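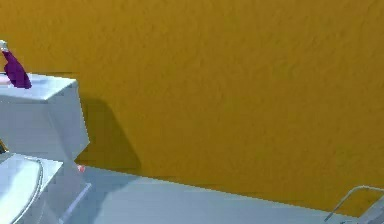

Wir haben für den Tag der offenen Tür bei Skesix einen Platz bekommen und sollen vorab angeben, welche der beiden Vorführungen wir sehen wollen. Zur Auswahl stehen eine Halle mit Palettierrobotern und ein Raum, in dem Haushaltsaufgaben in der Simulation laufen. In der Einladung zur zweiten Vorführung geht es um Badezimmer, auf dem Wasserkasten der Toilette steht dort eine lila Flasche mit hellem Deckel, und die Wand dahinter ist senfgelb. Ich betreue eine Technik-AG an einer Realschule und komme mit Jugendlichen aus der neunten Klasse. Meine Sorge ist, dass sie vor einem Bildschirm sitzen und nach zehn Minuten abschalten. Andererseits haben die meisten von ihnen schon einmal einen Industrieroboter hinter einem Zaun gesehen. War jemand letztes Jahr dort und kann sagen, was man in der Simulationsvorführung zu sehen bekommt? Darf man selbst etwas ausprobieren? Und muss man die Gruppe teilen?

Ifigeneia Galanis
23. September 2023

Suche im Forum Suchbegriff eingeben Los Erweiterte Suche

Werkbank_Nord

Ich war im Januar mit einer Berufsschulklasse bei einer ähnlichen Vorführung derselben Firma, allerdings nicht am offenen Tag. Der Ablauf war so: zuerst eine kurze Einführung im Foyer, dann zwanzig Minuten am großen Bildschirm, danach Fragen. Gezeigt wurde, wie eine Aufgabe in der Simulation viele Male hintereinander gestartet wird. Bei uns waren es 1.000 Durchläufe, die über Nacht gerechnet worden waren, und davon hatte man 102 als Fehlversuche markiert. Die haben wir uns zum Teil angesehen, und das war der Teil, bei dem meine Leute wach wurden. Einmal hat der simulierte Greifer eine Flasche umgestoßen, ein anderes Mal ist er an der Stelle vorbeigefahren.

Zur Optik: Die Räume sind einfach gebaut. Die Toilette in der Einladung ist ja auch eher kantig, mit glatten Flächen, und an der Wand liegt ein Schatten. So sah das bei uns auf dem Bildschirm ebenfalls aus. Wer Computerspiele gewohnt ist, macht erst einmal Witze darüber. Ich würde vorher in der AG kurz besprechen, warum man die Räume so schlicht hält. Der Vorführer erklärte es mit der Rechenzeit, bei ihnen wechseln auch Wandfarbe und Licht von Durchlauf zu Durchlauf.

Selbst ausprobieren ging, aber nur an einem Platz. Man steuert mit einem Handgerät und soll einen Gegenstand vom Spülkasten nehmen und auf dem Boden abstellen. Pro Person etwa zwei Minuten. Mit einer ganzen Klasse reicht die Zeit nicht, also vorher auslosen.

Teilen mussten wir die Gruppe nicht, wir waren aber auch nur vierzehn.

kranich77

Nehmt die Palettierer. Simulation kann man sich auch im Netz anschauen.

Barbara aus dem Tal

Ich widerspreche meinem Vorredner, wir waren letztes Jahr am offenen Tag in beiden Vorführungen. In der Halle ist es laut, man steht weit weg und versteht von den Erklärungen nur die Hälfte. Insgesamt kamen nach Angaben am Empfang fast 2.000 Besucher, entsprechend voll war es dort. Der Simulationsraum liegt im Nebengebäude, Eingang über den Hof, und da hatten wir Platz zum Sitzen.

Ein paar praktische Sachen:

Anmeldung getrennt nach Vorführung, auch wenn ihr beides wollt. Am Tag selbst wird nicht getauscht.

Ab zwanzig Personen wird geteilt. Die zweite Hälfte wartet so lange am Stand von Vornine, dort gab es einen kleinen Greifarm zum Anfassen. Das Warten dauerte bei uns eine halbe Stunde.

Rucksäcke müssen in die Schließfächer, Pfandmünze mitbringen.

Für die Halle braucht ihr geschlossene Schuhe. Zwei Schülerinnen durften deswegen nicht hinein.

Mit der neunten Klasse würde ich die Simulation nehmen und die Fragen vorbereiten lassen. Unsere wollten wissen, ob ein Roboter, der das am Bildschirm gelernt hat, es danach in einem echten Bad auch kann. Die Antwort war ziemlich offen: manchmal, und mit glatten Flaschen schlechter als mit Schachteln. Darüber haben sie auf der Rückfahrt im Bus noch diskutiert.

Parken könnt ihr mit dem Bus nicht auf dem Gelände, der Fahrer muss zum Festplatz.

Ähnliche Beiträge

Werksführung bei Barard, ab welchem Alter?
Cho-Steuerung im Unterricht, wer hat Erfahrung?
Handgerät für Simulation, Linkshänder
Zuschuss für Busfahrt zum Technikmuseum
Schülerpraktikum Automatisierung, Bewerbungsfrist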